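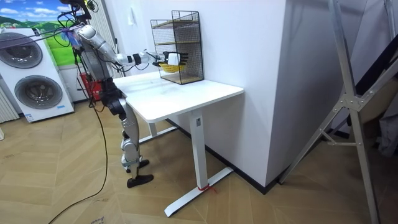 The Flukine speed control in my Bassey tug loses throttle after a quick change from forward to reverse. The motor stops, the status light goes from steady green to slow red, and nothing happens until I disconnect the battery. Rudder and lights keep working the whole time. I do the running tests in the garage sink, so the readings below were carried over on paper and any typing mistakes are mine.

**Opened:** June 10, 2026
**Opened by:** Ayodele Briggs
**Product:** Flukine marine speed control, brushed, forward/reverse
**Motor:** Guser, low-speed brushed
**Battery:** sealed lead-acid, charged before each test
**Bought from:** Inder
**Status:** closed

### Already tried before opening

- Throttle endpoints set again from the transmitter
- Different receiver, same brand as the first
- Battery swapped for a new one
- Propeller off, motor turning the shaft only

With the propeller off I can't make it fail. With the propeller on and the boat tied in the sink, it fails on most hard reversals. Slow reversals are fine.

### Reply from support

Thanks for the detailed report. Slow red on this model means the receiver supply dropped below its limit for a moment, and the output stage is held off until power is removed. It isn't the overheat code, which is fast red. Please tell us:

1. The length of the battery leads, including any extension
2. Whether a fuse or switch is fitted in the positive lead
3. The reversing delay as shown on the programming card 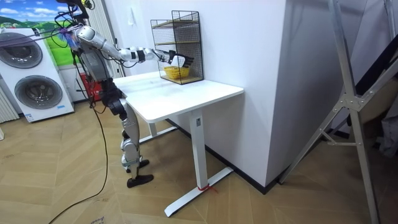
### Ayodele Briggs

Battery leads are original length plus a 200 mm extension, because the battery sits well forward in this hull. There is a blade fuse in a spring holder and a toggle switch, both in the positive lead. Reversing delay was set to zero. I must have done that last August when I was setting up for the steering course and forgot about it.

I set the delay to 200 ms and ran it again in the sink. It still fails, but less often. I had to really slam the stick to get it to happen.

### Reply from support

The delay should stay where you have it now. Zero is meant for very small motors and we don't recommend it with a propeller that size.

The remaining failures sound like voltage loss between the battery and the control. Please put a meter across the control's battery input, as close to the case as you can get the probes, and hold the boat at full throttle in the water. Then take the same reading at the battery terminals. Keep your fingers and the meter leads clear of the shaft coupling.

### Ayodele Briggs

Done. At full throttle the input at the control was 2 volts lower than at the battery terminals. I then moved the probes along the positive lead one joint at a time:

- Battery terminal to extension plug: almost nothing
- Across the switch: almost nothing
- Across the fuse holder: nearly all of the loss

The fuse itself looks good. The holder has gone dull green inside and one of the contacts has lost its spring. The blade moves when I push it sideways.

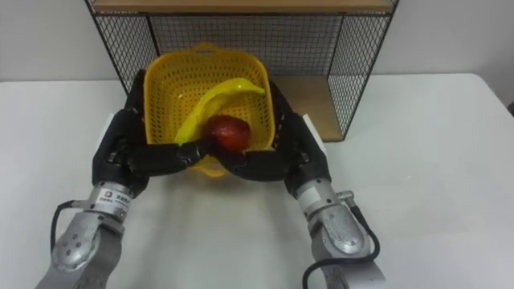
I cut the holder out and soldered in a new one with crimped and sealed ends, same fuse rating as before. While I had the deck off I also shortened the extension as far as the battery tray allows. There was some water staining on the wiring below the old holder, so I have moved the new one up under the deckhouse.

Ran it tied in the sink with hard reversals, forward to full reverse and back, until the battery was tired. No red light. Took it to the lake the next morning and ran the docking course with no loss of throttle.

### Reply from support

Good result. A stalled propeller changing direction pulls far more current than a steady run, so a poor contact can pass every gentle test and still drop the supply at that moment. It also fits with your propeller-off test.

Please leave the reversing delay as set. If you fit a larger propeller later, check the motor temperature after a short run before going back out on the lake.

Do you want us to keep the ticket open?

### Ayodele Briggs

No, you can close it. One note for your manual: the light code table has slow red and fast red on different pages, and I read the wrong one first. That cost me an evening looking at cooling water hoses.

### Reply from support

Passed to the person who looks after the manual. Closing.

**Cause:** high resistance in fuse holder, made worse by reversing delay set to zero
**Fix:** holder replaced, delay restored, extension shortened
**Parts returned:** none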